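Presberg Shared Workshop – Equipment Planning Meeting, Minutes
April
Minutes taken by Kyu-ri Shin

Print this page | E-mail this page

Present: Tassanee Chareonsuk (chair), Kyu-ri Shin, members of the data and hardware groups. Apologies from the Clemia office, who sent written comments on the budget.

1. Minutes of the last meeting
Approved with one correction: the spare cable order went to Prydderch, and has arrived.

2. Hand-held grippers
Tassanee opened with the item everyone had been waiting for. The trial pairs have been a real pleasure to work with, and the household task list is growing faster than we can get through it – wiping, folding, putting away, all of it done with a gripper in each hand. She would like to go from 2 pairs to 8 before summer. Strong support around the table!

Kyu-ri asked that the new pairs have the same marker blocks as the present ones, so that the tracking setup can stay as it is. Agreed.
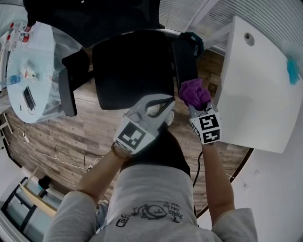
Wiping task with a pair of hand-held grippers, purple cloth in the right one.

Cables came up again. Several people would love a cordless version, and Fusico has said it can quote for one. The feeling was that we should see both prices before deciding. Tassanee pointed out that a longer lead would already help a lot with low furniture and the far side of a desk.

3. Consumables
Cloths and sponges are cheap and we go through them quickly. Agreed to order 50 cloths in mixed colors, plus spare finger pads if Fusico will sell them separately. Kyu-ri is keen to try different fabrics, from thin polishing cloths to thick towels.

4. Robot arms
Clemia's comments favor waiting until the next budget round. The hardware group would like to start sooner – they have a bench picked out and plenty of ideas for it. Compromise: ask Prydderch for lease terms on 4 arms, and bring the figures to the next meeting next to the purchase price.

5. Actions
Tassanee: quotes from Fusico, corded and cordless.
Kyu-ri: cloth order; marker block drawings to Fusico.
Hardware group: lease terms from Prydderch, power needs for the bench.

6. Any other business
Storage for the new pairs needs a decision. Carried over to the next meeting, 2 p.m., same room.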